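20 April 2025

Quick one before I fall asleep. Shoulders wrecked. Eight hours in the headset, or it felt like eight, Elīna has the real log.

Started badly. Left arm calibration gone again after the update, so it sat a thumb's width low and every reach went into the front of a shelf instead of over it. Restarted. Restarted again. Pankaj came over with his coffee, said have you tried zeroing it with the elbow bent, I said yes, I had not. Tried it. Fine after that. Didn't tell him.

Task this week is the sorting one. Fruit into cubbies, one piece per compartment, instruction read out first, then you do it. Sounds like nothing. My nephew could do it in ten seconds with his own hands. With mine inside the gloves and the robot's two steps behind me it's more like threading a needle at the bottom of a swimming pool. You move, it moves after. If you wait for it you're too slow and if you don't wait you overshoot. Somewhere between the two there's a rhythm and I only get it after the first hour, and then lunch comes and I lose it.

We need 800 good ones for Tavar by the end of the block. Good means no drops, no double grabs, no freezing halfway while you work out what the voice said. Total on the board tonight for all tasks since we started: 3,363. Elīna wrote it in green and underlined it. The comma was her idea, she says it looks like more that way.

Apples are easy. Wide open hand, close, lift, done. Put it down gently or it rolls and then you chase it, and chasing is the worst thing you can teach it, Dace says, it'll learn that chasing is part of the job. Pears are awkward, you think you've got the middle and you've got the neck. I let them lie down now. Used to try standing them up. Waste of a morning, that.

Grapes though. Grapes are horrible. No feeling in the fingers at all, just the little buzz in the glove when the motors push back, and the buzz comes at the same strength for a grape as for a tin of beans. So it's all eyes. You curl the fingers and watch the gap get smaller and stop before you think you should. Squashed plenty in the first week. There was juice in the knuckle seam and Marietjie spent an evening with cotton buds and was not pleased with me.

Best run of the day was after lunch, pear in, apple in, then grapes for the top right one. Went in from the side instead of the front. No plan, the arm was just over there already. Held them in the curl of the fingers, not pinched, and slid in past the divider slow slow slow.
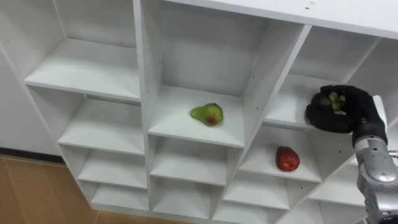
Dace, over the headphones, while I was still holding my breath: keep going in from the side like that, but do it from the front too next time, and from up high, and badly once or twice and then fix it. If all your runs look the same it only learns your favourite one. I'd rather have 100 different ones than all these pretty ones of yours.

Which annoyed me for about a minute and then didn't. She's right. I've been getting neat. Same elbow, same turn of the wrist, same little pause before letting go. I watched some of my playback at the tea break and it's like looking at your own handwriting. Even the pause. I do that pause when I put the kettle down at home, I checked.

So the rest of the afternoon was variety. Went in high, went in low, changed the order, apple last, grapes first. Started one with the arm right up against the side so it had to find its way back. Did the deliberate mistakes too – miss, open, back off, come again. Much harder to do on purpose than by accident. My hand kept wanting to just get it right. Had to say out loud "miss it" which must have sounded mad to anyone walking by.

Marietjie did her hour after me. She uses the other way, guiding the arm directly, hands on it, with the motors slack. Swears by it. Says you can feel the weight and the thing knows where it is because you've put it there. I say yes but you're standing in the way of everything and your arms go in ten minutes. We've had this arguement every day since she joined. Pankaj wants both sets anyway so neither of us wins.

Policy test at the end. The old checkpoint, not trained on any of today's. Watched it have a go at an apple on its own. Strange, that bit, still is. It reached, and there was the pause. My pause. Right before letting go. Elīna saw it as well and laughed so hard she had to sit down. Then it tried the grapes and went for the stalk and hung there, opening and closing on nothing, until Pankaj hit stop. So, some way to go.

2 bad runs flagged for me to look at tomorrow, both mine, both timing. Need to email Kļaviņa about the spare gloves, the right one is going at the thumb and I am sick of tape. Also ask whether the August block is still happening or if that's been moved again, I want to book something with my sister and can't until somebody tells me.

Aušra rang from Nodlow at six. They're doing towels. Folding. She said swap you. I said no chance, I'll keep my grapes. She said they'd had the same towel for so long it's got a name, but wouldn't tell me what it was.

Bus late. Ate toast standing up. Noticed on the way to the counter I was reaching for the butter from the side, slow, fingers open too wide. Must buy bread. And plasters for teh blister.

Bed.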